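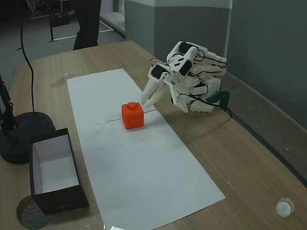

How should a shared worktable be covered before small parts are handled on it?

Lay one long sheet of plain white paper lengthwise down the middle of the table, flat and square to the front edge, and keep containers, lamps and cables off it.

Preparing a Worktable with a Paper Runner
Uvutbridge Workshop Services
Updated Tuesday, August 28, 2018

This page applies to all wooden worktables in the Uvutbridge study rooms and workshop. It replaces the instructions posted in April. Users who have reserved a table are expected to prepare it themselves and to return it to its original condition at the end of the session.

What you will need

White paper from the Esitum roll, kept on the rack beside the supply cabinet
Low-tack tape
A pencil and a long ruler
A shallow cardboard box for parts
A soft brush or dry cloth
A desk lamp, if one is not already at the table

Clearing and cleaning the surface

Remove any items left by the previous user and place them on the holding shelf. Brush the tabletop toward the front edge, then wipe it with a dry cloth. Do not use spray cleaner on the light wood tables. Crumbs and grit left under the paper will show through as bumps, and a pencil will tear the sheet where it crosses them.

Some tables have a circular opening in the top. Check the carpet beneath it before you begin, as small items that fall through are easily overlooked. The opening must not be taped over or covered with paper.

Cutting and laying the paper

Cut a sheet 112 cm long for a standard table. Paper from the roll will curl at both ends; roll it loosely in the opposite direction and hold it for a moment before laying it down.

Place the sheet lengthwise along the center of the table, with the short end toward you. Leave bare wood on both sides. The uncovered strip on the left is for the box and lamp, and the one on the right is for your hands and any tools in use. Smooth the paper from the middle outward and fix the far corners first. Use 2 short pieces of tape at each end. Longer strips lift the finish when removed, and the cost of refinishing is charged to the reserving department.

Marking the sheet

If objects are to be returned to the same place each time, draw a single light line across the paper with the ruler. A faint line is sufficient. Small blocks, such as the orange-red one with a round knob on top, stand out well against white paper and need no outline drawn around them. Pale or transparent parts are more difficult to see, and a sheet of gray paper may be requested for these at the desk.

Ink, marker and correction fluid are not permitted on the runner — they pass through to the wood.

Placing the box

An open box with a white interior makes a good parts tray. Set it on the bare wood to the left of the paper, near the front corner, with the open side up. The Sukero boxes in the supply cabinet are suitable, as is any clean box with low sides. Keep it clear of the circular opening, and do not stack one box inside another.

Only the items needed for the current step should be on the paper. Everything else belongs in the box.

Positioning the lamp

Stand the lamp behind the box, at the left side of the table, with its base fully on the wood. Bring the arm over and adjust it until the middle of the paper is evenly lit. Left-handed users may prefer to reverse the arrangement, with the lamp and box both on the right.

Lamp cables should fall behind the table or along its side. A cable must never cross the paper. Rissanen lamps have a short cord and may only be used at the tables along the wall; please do not add an extension.

When to change the paper

Specks and light pencil marks are normal and do not require a new sheet. Replace the paper when it is torn, creased or damp, or when the marks make small parts hard to find. Scraps left near the end of the sheet should be picked up before the next user arrives.

To remove the runner, empty the paper of all objects, peel the tape slowly toward the center, and fold both long sides inward so that loose grit stays inside. Used paper without tape goes in the recycling bin.

Supplies and assistance

Each roll holds 43 m. When the red stripe appears along the edge, 5 m remain and a new roll should be requested. Requests, and reports of damaged tables, should be addressed to Aqeel Abbasi, Workshop Services — please include the table number painted under the front edge.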